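Marnico Workshop Notes
Home | Projects | Opinion | Tool Library | Open Evenings | Contact
Search this site Enter keywords Go

Spend less on the arm and more on the table

10 August 2025

Most of the talk about small robot arms in shared workshops is about the arm. People want to know the reach, the payload and the price. I think the table deserves more of the attention, and I think beginners should be told so before they buy anything.

The Kavanagh Street workshop has had an arm on a bench for 16 weeks. In that time the software has been rewritten twice. The lesson that has lasted is that a robot is only as repeatable as the things around it. If the mat creeps, a position that was right in the morning is wrong by the afternoon. If a cable is free to wander, sooner or later it gets pulled.

None of the cure is expensive. Masking tape does most of it. I have heard members say that tape looks temporary and that a proper build should have clamps and trunking. I disagree. Tape comes up cleanly when the layout changes, and in a shared room the layout always changes. Trunking can wait until the job has settled.

I would also argue for plain surroundings. White panels and a dark mat make small things easier to pick out, for a camera and for a tired person. The same goes for the objects. Our first task list, which we called Cokness, had far too many of them. The present one, Tendier, uses 2 — a lid and a small white object — and we have learned more from it.

The cost of this approach is that it is dull. Visitors would prefer to see the arm pour tea. Newcomers should still be made to set up the bench first, and to log each run. Our log stands at 1,101 entries, and the useful ones nearly all mention the table.

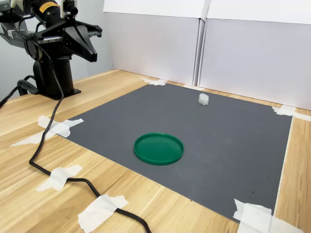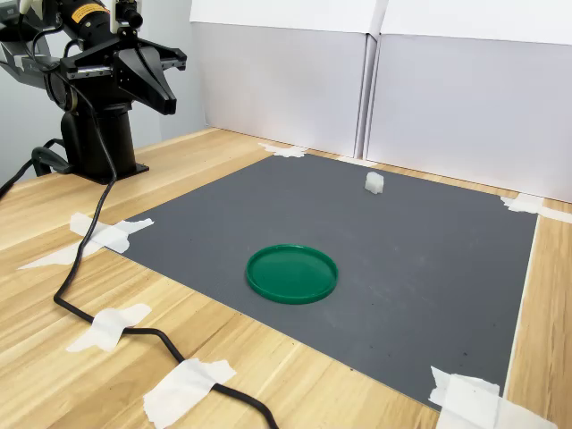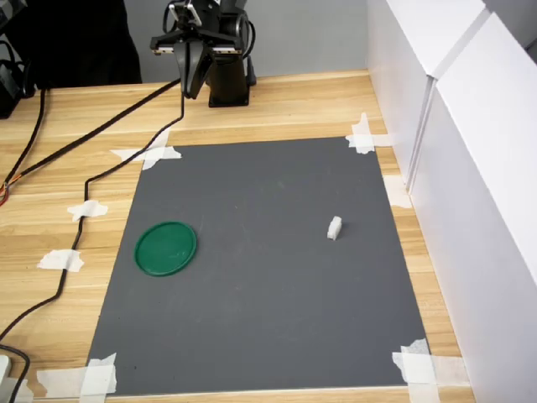
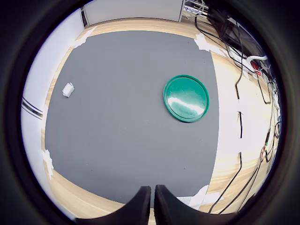
The Tendier layout: grey mat, white tape, green lid and the small white object.

Related items
Cable routes for a shared bench
Why we dropped the Cokness task list
Borrowing from the tool library: new rules for August
Bench lighting on a small budget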